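Sodness Wood Surface Oil: Set-Up and Application Guide
Section 3. Treating an Indoor Tabletop

3.1 Before you start
Read the safety sheet supplied with the can. Keep the room ventilated during application and for the full drying period.

CAUTION: Oily rags can heat up and catch fire without a flame. Lay used rags flat outdoors to dry, or store them under water in a closed metal container.

3.2 Preparing the surface
1. Remove wax and polish with Lemaire Surface Cleaner. Allow the wood to dry overnight.
2. Sand with the grain, starting at 120 grit and finishing at 180 grit. Do not use a finer paper. The oil will not soak in evenly.
3. Vacuum the dust, then wipe with a lint-free cloth.
4. Mask any wall or trim that touches the table edge.

3.3 Applying the oil
1. Stir the can for 3 minutes. Do not shake.
2. Pour a small amount onto the pad and spread it along the grain. A 550 ml can is enough for two coats on a standard table.
3. Wait 20 minutes, then wipe off all oil still standing on the surface.
4. Repeat after 24 hours.

Note: Do not apply if the room is below 58 °F. Drying time becomes unpredictable and the finish may stay sticky.

3.4 Drying and first use
Light items may be set down after two days. Full hardness takes one week. Until then, do not cover the surface with cloths or mats, and lift objects when moving them. 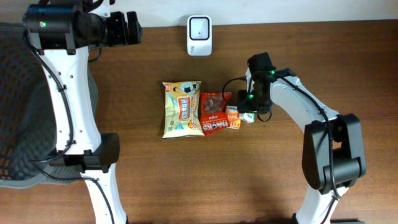

Figure 3-2. Brown wooden tabletop with horizontal grain, small packages near the center.

3.5 Routine care
1. Dust with a dry cloth.
2. Wipe up spills at once, along the grain.
3. Apply one maintenance coat each December, or sooner if water no longer beads.

Note: Do not use ammonia or bleach. For rings and light scratches, see Section 4, Spot Repair.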